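Robots in the Flower Workshop
How machines help with dried flowers, and what the people do now

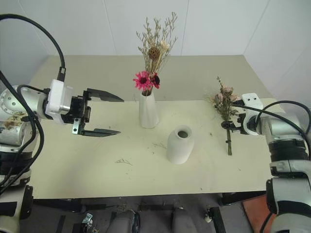

A workshop that smells like hay

Fasa is a small company that makes dried flower bouquets for shops, hotels and homes. If you walk in at the back door in August, the first thing you notice is the smell. It is like hay, with a little bit of pepper. In August the farms bring most of the flowers for the whole year, and they must be hung up to dry.

Fresh flowers are soft and full of water. Dried flowers have lost almost all of it, so they keep their shape for a long time, but they break easily. If you press a dried rose too hard, you will have pink crumbs in your hand. Even careful people drop small pieces on the table all day.

What is automation?

Automation means that a machine does a job, or a part of a job, that a person did before. A washing machine is automation. So is a door that opens when you come near it.

At Fasa, automation means two robot arms, one on each side of a table. The workers named this pair Pindelus. In a big factory a robot may do the same movement thousands of times, because every piece of metal is the same. With flowers this is harder. One stem is straight, the next one is bent, and the third has a twig on the side that catches on everything.

How does a robot hold a flower?

At the end of each arm there is a gripper. A gripper is the robot's hand, but it has only two fingers. They open wide, move to both sides of the thing, and close.

Where should they close? Try it yourself with a bunch of dry grass. If you hold it by the top, the seeds fall off. If you hold it very low, the top swings from side to side. A good place is near the point where the leaves end and the bare stems begin. The black gripper on the right is holding its bundle of pink dried flowers there, and the stems below it are bound with a small tie.

Then comes the vase. The opening of a vase is not very big, and all the stems must go in together. A person can feel when one stem stays outside. A robot needs cameras and many lessons to notice the same thing.

Who teaches the robots?

One of the teachers is Oldřich Paulík. He made bouquets by hand for 20 years. Now he spends his mornings with the robots. He moves the arms with a special pair of handles, and the computer remembers the movement. For one kind of bundle he repeated it 114 times, each time with a different bunch.

"In the beginning I was a little offended," he says. "I thought, my hands know this, why must I explain it? But when you explain a thing, you find out what you know."

What changed for the people?

Before the robots came, each worker put around 200 bundles into vases on a busy day. It made their wrists and shoulders hurt. This part of the work is now shared with the machines.

The people still choose the colors. They decide that a dark red flower looks good beside a bright pink one, and that one long twig should stand higher than the rest. They look at every bouquet before it is packed. They also sweep, and there is always something to sweep!

Not all changes were easy. Some workers had to learn to use a computer screen, and two of them did not like it. One moved to the garden, where she grows the flowers now. Others were afraid that they would lose their jobs. The company held a meeting about this, and it was a long one. They agreed that every worker could learn a new task during paid hours, and that the workers would help to decide which jobs the robots get next.

Some words to remember

Automation: when a machine does a job that a person did before.
Gripper: the part of a robot arm that holds things.
Seed head: the part of a plant where the seeds grow. It is often round and brown when it is dry.
Sprig: a small, thin piece of a plant with its little branches.

Something to try at home

Ask an adult for some dry grass and a vase or a jar. Use only your thumb and one finger of each hand, so that you have two grippers. Put the grass into the vase without breaking it. Then close one eye and do it again. Look at the table when you finish and see how many small pieces are lying on it.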